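### 3.2 Fitting the liner to the bin

The second task in our study of small household routines is the changing of a bin liner. In the Brarkdale apartments this task was described by the residents as short and easy, but in their diaries it was also the one most often left for later. Earlier work on home chores, for example the Vidine survey, treats waste as a matter of carrying and sorting. The step between, when the new bag must be opened and placed, receives only a few lines. We think that this step deserves a closer look, as the quality of the fit decides how the bin can be used in the next days.

We divide the step into opening, spreading and folding over. Opening means that the two layers of film are separated at the mouth. Spreading means that the mouth is made wide enough to go over the rim. In folding over, the edge of the bag is turned down on the outside of the bin, so that it stays in place when something heavy is dropped in. The order is not always strict. Many residents pushed the bag down into the bin first and looked for the edge afterward.

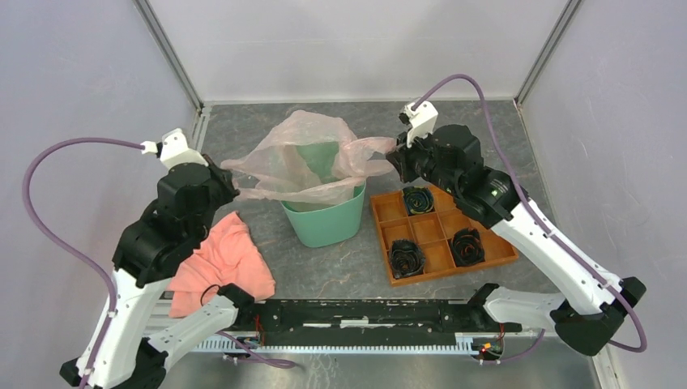 **Figure 2.** Spreading of a thin, translucent pink bag above a mint-green bin.

Spreading is the part where the properties of the film matter most. A thick bag keeps its shape and can be lowered almost like a second container. A thin bag follows every pull, and the force goes mainly along the line between the two points where it is held. This is visible in Figure 2, where both ends of the bag are drawn together into narrow strands, while the back edge rises in a crumpled peak and the front edge hangs across the rim. The mouth is therefore wide in one direction, but its edge does not lie at one height. For folding over, such an edge must first be brought level, and the holding points must be moved at least once.

The shape of the bin has also an influence. With a rounded oval body, as in the same figure, there are no corners on which the bag can be hooked. Residents with square bins usually fixed one corner and then worked toward the opposite one. Residents with rounded bins had to keep a light tension on the bag until enough of the edge was turned down. In the interviews they called this "chasing the edge," and we keep this name in the following sections.

The size of the bag relative to the rim is treated separately in Section 5, together with the comments on the Avex liners.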